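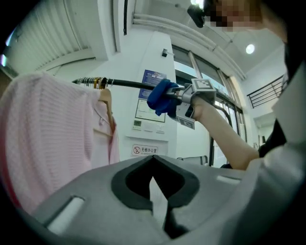

Dalla notebook – wiping the rail with the hand grippers

Bench by the window again, and a much better session than the last one, so I'm writing it up while I can still remember which screw went where. For anyone picking this up cold: Dalla is our name for the pair of hand-held grippers, and the plan for June is to put the same jaws on the arm that's still in bits at Rimcombe. Until then we do the jobs by hand with the grippers, record them, and find out what the jaws are bad at. They are bad at quite a lot, bless them, but less than they were.

The job was the black clothes rail. I picked it because it looks so easy! You close the jaws round the bar with the blue cloth in between and slide along, and that's the whole thing. But the bar is round and it curves, and if you keep your wrist straight the jaws start to twist against it long before you get to the bend. I've gone back to holding the gripper a little loosely and letting the bar steer, which feels wrong for the first few passes and then feels like the only sensible way to do it.

I left the clothes on. Rhodri Pritchard would have had them off, and for a first try he'd have been right, but the arm will have to cope with hangers sooner or later and I'd like some recordings with the hooks all bunched up at one end. Working near the pink top I kept the second gripper low and out of the way, and only brought it up when I wanted the cloth straightened.

Jaw changes since the last entry. The opening is now 40 mm at the tips, measured with the trigger fully let go. The return spring is the softer one from the Foulkes tin. I took the edge off the inside corners with a bit of wet and dry, where they'd been catching the loops of the cloth, and I've put a dab of threadlock on the pivot screws (the blue sort, so they'll still come out). The marker mounts I left alone. They were a pain to get square and I'm not touching them again unless somebody makes me.

Picking the cloth up is still the fussy part. If I go in at a corner it comes up as a long tail and flaps about. Going in at the middle and letting it bunch works far better – there's a good fat wad to press on the bar and enough hanging down that it doesn't get pulled out on the first slide. I did 14 pick-ups from the bench and dropped two, both of them corner ones, which rather settles it for me.

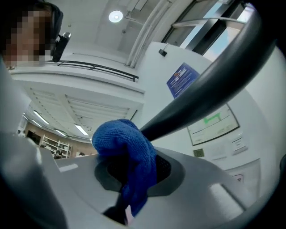

Huiling Luo reckons the bunching is fine for a person and will be a nuisance for the arm, as we squeeze until it feels right and the arm has no idea what right feels like. She'd sooner see the cloth folded into a pad and held the same way every time, even if that means making a little tray to fold it against. I've gone back and forth on this all through a pot of tea. My feeling is that we carry on with the bunched cloth for now, make the tray anyway, and do a set of each so there's something to compare. Huiling, if you're reading, the offcuts for the tray are under the saw and you are very welcome to them.

Next, the two-handed version, with one gripper wiping and the other shifting a hanger along. I've had a few goes and my left hand is hopeless at it, so Siham Kabbaj is going to have a turn. 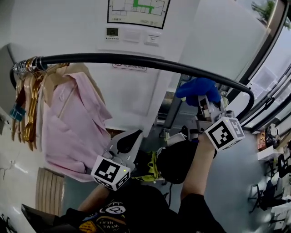 Page last changed: 30 May 2021

Added after a chat with Dwynwen Bevan: the left trigger is stiffer than the right, it isn't just me being cack-handed. She tried both and felt it straight away. I think the left one still has the old spring in it, so that's first on the list.

Other things to do:
Swap the left spring, then check the opening matches the right.
Ask Ewan Henare if the Juvine folder has room for the new recordings or if they should go on the spare drive.
Wash the blue cloths, no softener please, they go slippery.
Write the file names on the sheet as we go, and not from memory at the end like I did.

Spare pivot screws are in the jam jar next to the vice, with the lid that doesn't quite fit.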